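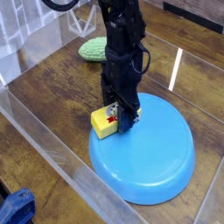
Veseck says its volunteer sky survey is ready to grow. The numbers are thin

The Veseck network, which asks backyard telescope owners to watch nearby stars for the small dips in light that can mean a planet is passing in front, put out its first summary in June. The headline claim is that members have turned in 743 usable light curves and that 3 of them show signals "worthy of professional attention."

That sounds good. It would sound better if the summary said what "usable" means.

A light curve is a record of how bright a star looks over time. Getting one from a driveway is not hard anymore. Getting a clean one is another matter. Thin cloud, a drifting mount, a streetlight two houses over or a star sinking toward the horizon can all produce a dip that looks a lot like a planet. Professional surveys throw out most of what they flag for this reason. Veseck does not say how many records it received in total, how many it rejected, or who made the call.

The network is run out of Lavholm, a small observatory and education center that has hosted star parties for years and moved into data collection more recently. Lavholm keeps the archive and sends out the nightly target list. Members pick a star, point at it for as long as the weather holds, and upload the results before morning. Software called Iyer then lines up the files, corrects for changes in the air and scores each curve.

The Iyer score is where the trouble starts. It runs from zero to 50, and anything in the top part of the range is passed along for a second look. The summary does not say where the cutoff sits. It does say the scoring was adjusted partway through the season "to better reflect member effort." Effort is a fine thing to reward in a club newsletter. It has no business in a measurement of starlight. If the older records were scored again under the new rules, the report doesn't mention it.

Then there are the 3 signals. Two come from stars that were watched by a single telescope each. The third was seen from 2 sites on the same night, which is more interesting, but the dip began at slightly different times in the two records and the gap is larger than the stated timing error. Veseck puts this down to a clock setting on one of the computers. Maybe so. A wrong clock is easy to check and easy to fix, and the corrected record should have been published next to the original. It wasn't.

None of the three has been seen to repeat. A planet that crosses its star once will cross it again, and until somebody catches the second crossing at the predicted hour, there is no orbit to talk about. The summary calls the signals "candidates" in the opening paragraph and "detections" further down. Those words mean different things, and people who would like telescope time from a professional group ought to keep them apart.

The timing of the release is hard to ignore. Veseck is looking for money to start a second phase, named Vukado, that would lend matching cameras and filters to members so their records can be compared more easily. As an idea, Vukado is the strongest thing in the document. Mixed equipment is a real weakness in amateur work, and a shared filter alone would take care of some of the mismatch between sites. But the plan has no budget attached, no delivery schedule and no list of which members would get the gear first. It also has no test. A few matched cameras on a well known planet, with the results posted whether they look good or bad, would tell backers more than the entire June summary does.

Supporters of the project make a reasonable point, which is that large observatories can't stare at one bright star all night and amateurs can. Backyard observers have helped refine the timing of known planets for a long time, and that work is useful. It's also modest. Most of it consists of confirming when an already known crossing starts and stops, so that the bigger instruments don't waste an hour. Veseck's own archive seems to contain plenty of this kind of material, and the summary gives it one short paragraph near the end.

Members have asked on the network's mailing list for the raw files to be opened up. Lavholm's answer so far is that the archive will be public "once formatting is complete," with no month given. The same phrase appeared in a notice to members last winter.

Until the files are out, an outside reader can't repeat any of the steps between a member's telescope and the claim of three promising stars. The target list for the coming months does put all three back near the top, for observers with clear skies after 10 p.m. The two single-site stars are well placed through early fall. The third gets low in the west sooner than that, and by the network's own chart there are only a few good nights left for it this year.

Veseck says a fuller report will follow. It has not said whether the rejected records will be included.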